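Speaker notes: Where the Cups Live
Evening talk, Tivanthorpe Library, February 12, 2026

Start when the chairs stop scraping. Don't wait for the back row, they are waiting for me.

Opening. Thank the library. Mention the restrooms. Say that the title sounds like a picture book and that I'm sorry if anyone brought a child. Then straight into the question: how many of you own a cup you can't reach without moving another cup? Hands up. Keep them up if the cup in front is one you don't like. (In Prudwood this got every hand in the room and one groan. Pause for the groan if it comes.)

Talk is in two halves. First half, cups and the shelf they're supposed to be on. Second half, the parts that hold water where you want it, meaning couplings and fittings, and why they end up in a margarine tub. The link between the halves is putting things where they go. It is a thin link. Say it confidently.

SLIDE 1. Leave it up for the whole first half. 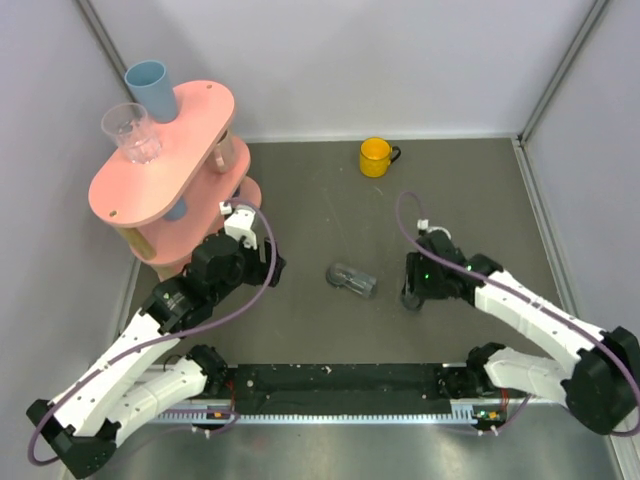
5 min read

Let them look first. Somebody will laugh at the pink. Let them, it's a good pink.

Point one: a shelf with tiers tells you what you think of your cups. The top of this one has a light blue plastic cup and a ribbed glass tumbler. Those are the ones that got the good seats. Top tier is easy, you come down on it from above, no ducking. So the top fills first, in every house I've been in, and after that people start to negotiate.

Point two: the middle tier. There's a tan metallic mug in there with the next plate over its head. A mug in a gap like that has to go in sideways, more or less at the height it's going to stay. If you come in high you clip the plate above. If you come in low you knock the posts. Do the hand gesture here, and do it slowly, last time I hit the microphone.

Ask: who has a shelf at home where the gap is slightly shorter than the tallest mug? Who bought the shelf anyway? I did. It was on sale at Dradau Home and I measured it with my hand, and my hand was wrong. For two years my tallest mug has lived on the microwave. It's a nice mug. I think of it as being on a long business trip.

Point three: the one at the back. Yellow mug, dark handle, out on the gray close to the wall. I want to spend time on the handle, which points right. A handle is a decision about which hand. If you're right-handed and the handle points left, you'll turn the mug, or you'll reach across yourself, or you'll grab it by the body and find out how recently the coffee was poured. My advice is dull and it works: put every mug down with the handle facing the way you'll want to pick it up. It takes no extra time. My household has been hearing this advice for years and is still thinking it over.

Point four: the glass on its side. Slow down here.

Everyone has feelings about a glass lying down. You want to stand it up, I can hear the front row wanting to. A clear glass on a gray surface is also about the hardest thing in a kitchen to see properly. What your eye gets is mostly reflections of whatever is underneath. This is how people put their elbows on them.

How to pick up a glass that's lying down, if anyone asks (someone will ask):
Look at which end is the open end before you touch it.
Put your free hand behind it so it can't roll.
Lift by the body, turn it in the air, set it down on its base.
Don't try to tip it up by pushing on the rim. You'll get away with it with a plastic one and you'll learn a bad habit from that.

Aside, only if running early: the thrift store in Dradau had 393 mugs on the shelf the week I went in to write this talk. They had a sign up asking people to please stop. I bought one. It had a handle facing the wrong way, but that was fixable.

Point five, the order of loading. People always want a system, so give them one. Bottom tier first. Then middle, then top. The reason people don't do this is that the top is right there and the dishwasher is beeping. But once the top is full, you are loading the lower tiers half blind, with your wrist bent, under a row of glassware. Bottom up. Small and solid things low. Glass last, when there's nothing left to reach past.

I used to say heavy things low as well, and a woman in Tudose pointed out that her heaviest mug is the one she uses most and she'd like it at the front of the top, thank you. She was right. So: small and solid low, favorite wherever you like. Any system with no room for a favorite mug gets abandoned by the weekend.

A word on taking things down, which gets left out of these talks, including mine until this winter. Lift before you pull. A tumbler near the front of a plate, a little over the rim, is easy to get hold of, and it's also the first one a sleeve will find. If you leave your glasses forward for convenience, be the kind of person who rolls up their sleeves. I am not and I own one fewer glass than I did in November.

BREAK. They'll want to compare shelves. Give them until the cookies run out.

Second half. Get them seated by saying the word "plumbing" loudly. Half will sit and half will remember they're parked on a meter.

Intro to second half: I was asked to keep this part practical. I own one wrench. Everything I know about fittings I know from putting them together wrong and hearing about it from the cabinet below.

SLIDE 2. 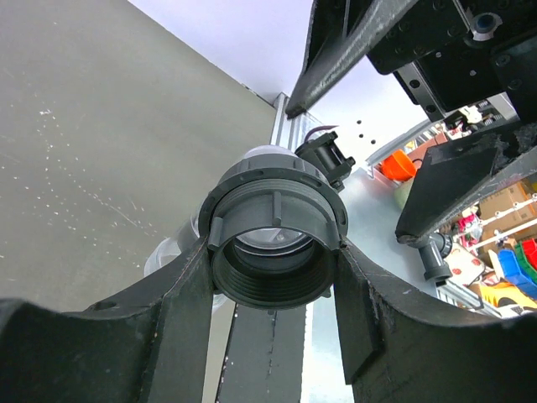

Notes posted by the Tivanthorpe Library Talks desk

Give them a moment with it. A coupling looks bigger than it is when it's up on a wall, and I'd like them to enjoy that. Opening toward us, threads all the way round on the inside, clear pipe on the back of it.

Point one: ribs. There are short raised ribs on the near rim, top and both sides. Pass round the one from my pocket, it's similar. Ask people to turn it with wet hands. Then ask them what they'd say about a smooth one. I like any part that admits a person is going to be tired and holding a flashlight in their teeth.

Point two: threads. The rule is that it should start easy. If the first turn is a fight, stop, back off, begin again. A trick I picked up from a clerk at Tudose Supply, and I've never regretted it: turn it gently the wrong way first until you feel a small drop. That's the start of one thread falling past the start of the other. Now go forward. I did plastic threads by force for most of my thirties and I have a drawer of the results.

Point three: hand tight means hand tight. People hear it as a suggestion. If the instructions say a quarter turn more, they mean one quarter, and your extra quarter for luck is how you meet the people downstairs.

Point four: clear pipe. I'm in favor. Gray and black parts keep their secrets. With a clear length you can look at what's in it, and although you may not want to, it beats guessing. If it goes cloudy, have a look at the joint before you blame the pipe.

Point five: the little black fitting off to the side of the coupling, lying at a slant. This is my favorite part of the slide and the reason for the margarine tub. Every job has a small dark piece with lugs on it lying near the thing you're working on. Is it next? Is it left over? Was it there already? Advice: before you take anything apart, clear a patch of flat surface and put pieces down in the order they came off, all pointing one way. It's the mug handle rule again. (Look pleased. This is the link between the halves. Pause so they notice.)

And put it on a surface of another color. A black fitting on a pale surface is a fitting. A black fitting on a black countertop is gone until March.

On storage. They'll ask. I've tried the tackle box, the labeled jars and the wall of tiny drawers. The tackle box won. Jars make you pour everything out. The tiny drawers looked wonderful and I never once put anything back in the right one. Whatever you pick, keep mated parts screwed together, loosely. A coupling stored with its pipe end is a thing you'll recognize in two years. Separately, each one is a mystery and you'll buy both again.

Questions. Likely ones:

Can cups hang from hooks? Yes, if they have handles and you have the wall. Tumblers will not thank you.

Rim up or rim down? I go rim up. Rim down people are very sure of themselves and I've stopped taking the question after eight o'clock.

Tape on plastic threads? Read what came with the part. If it has its own seal, leave the tape in the drawer.

What about the shelf, where's it from? I don't know. Someone asks every time. Say so and move on.

Close by reminding them to take their own mug home from the break table. At Prudwood I came away with one more than I brought. Collect the pocket coupling from whoever still has it. Check the second row.

COMMENTS

guest
I was in the second row. It's on the piano.

rimdown_forever
Dust. That is my entire argument. Dust.

Dradau reader
Tried the backwards turn on the hose in the laundry room and felt the little drop you talked about. Twenty years of doing that wrong. Also my handles now all face right and my husband is left-handed, so we're having a conversation.

guest
Could you say next time how tall the gap should be for a travel mug? Mine is on the microwave too.

teatowel
Came for the cups, stayed for the cups, left at plumbing. Sorry. I was on a meter.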